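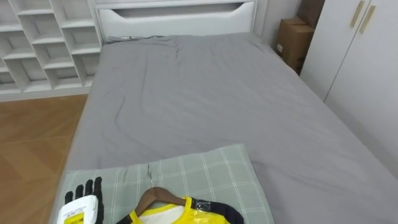 Fitted sheet

A fitted sheet is a bed sheet with shaped corners and an elastic edge, made to stay in place on a mattress without being tucked in. It is used as the bottom sheet, directly over the mattress or over a mattress pad. A sheet without elastic is called a flat sheet. In much of North America the two are sold together with pillowcases as a sheet set, while in many other places they are sold one by one.

Construction

Most fitted sheets start as one rectangle of cloth. A square is cut from each corner, and the two cut edges are sewn together to make a pocket. The hem is then folded over a band of elastic. Cheaper sheets have elastic only at the corners, in short lengths stretched while they are sewn down. Others have elastic along the two short ends, or all the way around.

The depth of the pocket sets the thickest mattress the sheet can cover. Some of the hem has to turn under the mattress, so a pocket needs to be a few inches deeper than the mattress itself. Sheets labeled "deep pocket" came into wider use as pillow-top mattresses and foam toppers became common. There is no single rule for the term, and pocket depth varies from one maker to another.

Knit sheets, often called jersey, stretch on their own and need less exact cutting. Crib sheets are cut to fit closely, as loose bedding is a hazard for infants.

Fabric

Cotton is the most common fiber, either alone or blended with polyester. The two usual weaves are percale, a plain weave with a crisp feel, and sateen, which has longer surface threads and a smoother face. Flannel is brushed on one or both sides and is sold mostly for cold weather. Linen sheets are heavier, wrinkle easily and soften with washing.

Thread count is the number of threads in one square inch of cloth, counting both directions. It is printed on most packages but is a weak guide to quality. Some sellers count each strand of a plied yarn separately, which raises the number without changing the cloth very much. Fiber length, yarn thickness and finishing all affect how a sheet feels and how long it lasts.

Fit and wear

The usual complaint about fitted sheets is that a corner comes off during the night. This happens when the pocket is too shallow, when the elastic has lost its pull, or when the cloth has shrunk. Cotton shrinks most in its first few washes, and high dryer heat adds to it. Elastic wears out sooner than the cloth around it - heat and chlorine bleach both speed this up.

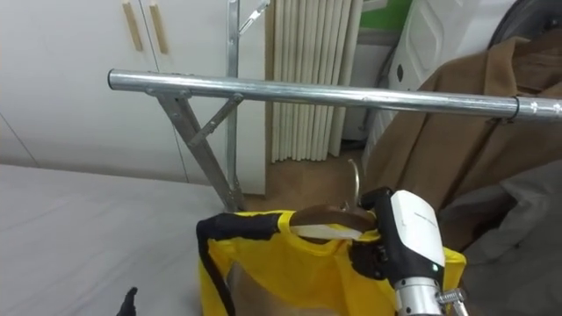 Loose corners can be held with sheet straps, which clip to the hem and cross under the mattress. Some straps join only two corners, while others run the full length of the bed. Worn elastic can also be replaced by opening a short part of the hem, pulling the old band out and feeding a new one through with a safety pin. On sheets where the elastic is sewn straight to the cloth, the stitching has to be picked out first.

Washing and folding

Fitted sheets tend to ball up in the dryer and trap smaller items in their corners. Drying them with fewer other things in the load, or stopping the machine partway to shake them out, helps them dry evenly. They can also be hung on a line by the hem.

The elastic makes a fitted sheet hard to fold flat. The common method is to put one hand inside each of two corners, turn one corner over the other, and repeat with the remaining two until all four are nested together. The sheet is then laid down with the elastic edges folded in, giving a rough rectangle that can be folded in thirds. Many households simply roll the sheet, or store it inside a pillowcase from the same set.

See also

Bed skirt
Duvet cover
Flat sheet
Mattress protector
Pillowcase

Page last edited 12/19/18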